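The stick insects of Ukska Road

24 November 2018

Caroline Kariuki keeps her eggs in takeaway containers. They are stacked on steel shelving in what used to be the laundry of her house on Ukska Road, each with a strip of masking tape on the lid giving the species, the parent cage and the month. At her last stocktake there were 2,807 of them, most from spiny leaf insects, and she expects a bit more than half to hatch.

"People ask if I get sick of counting," she says. "I count while the radio's on. It's no worse than shelling peas."

She started with two nymphs bought for her son when he was in primary school. He lost interest by the winter. She didn't, and nine years later she supplies schools, a handful of pet shops and a mailing list of hobbyists who want something other than the usual species.

A spiny leaf insect egg looks like a small, glossy seed with a pale knob at one end. In the bush the female flicks it to the ground, where ants carry it off, eat the knob and leave the rest in the nest. The hatchling comes out looking and moving like an ant itself, and runs for the nearest tree. In a laundry there are no ants, so Kariuki puts the eggs on damp vermiculite and waits. Some take four months. Others take more than a year, and she has learned not to throw out a container early.

Feed is the real work

The adults live on fresh gum leaves, and every branch has to be cut by hand. Kariuki has permission to cut from a windbreak at Were, a cattle property half an hour inland, and drives out there twice a week. She avoids roadside trees, which may have been sprayed, and shakes every branch hard to get rid of spiders.

Her neighbour Kipchumba Muriithi often goes along. He is a retired fitter and built most of her 60 cages, using aluminium flyscreen on timber frames with a door at the front and a removable tray in the base. Early versions had the door on top. Females hang from the roof, and every time the lid came up they came with it.

"I made 11 of those before she told me," he says.

January is the hard month. Cut branches go limp in a day, and the insects drink from the leaves, so the cages have to be misted morning and night. In the heatwave two summers ago she lost 253 nymphs over a long weekend while the air conditioner was waiting on a part. She now keeps a second unit, a Prultix portable, plugged in beside the shelves and ready to go.

Trays are emptied once a week. The droppings are dry and go straight on the garden, after she has sieved them for eggs. Cages are scrubbed between generations with hot water, rinsed twice and left in the sun for a day.

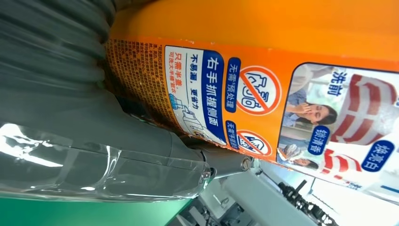 Getting them to the customer

Most orders go out as eggs, packed in cotton wool inside a film canister. Nymphs travel in ventilated tubs with a sprig of leaf, and only in cool weather. Lanon, the courier she uses, picks up early in the week so that nothing sits in a depot.

Schools usually ask for half-grown females. They are slow and easy to handle, and they will lay without a male, although the eggs take longer to hatch and all the young are female. Kariuki sends a single page of instructions with each one. It says to change the leaves, mist the cage and keep fingers away from the back legs.

She has no plans to get bigger. The shelving is full, the washing machine already lives on the back verandah, and there is a new lot of goliath eggs due to start hatching before Christmas.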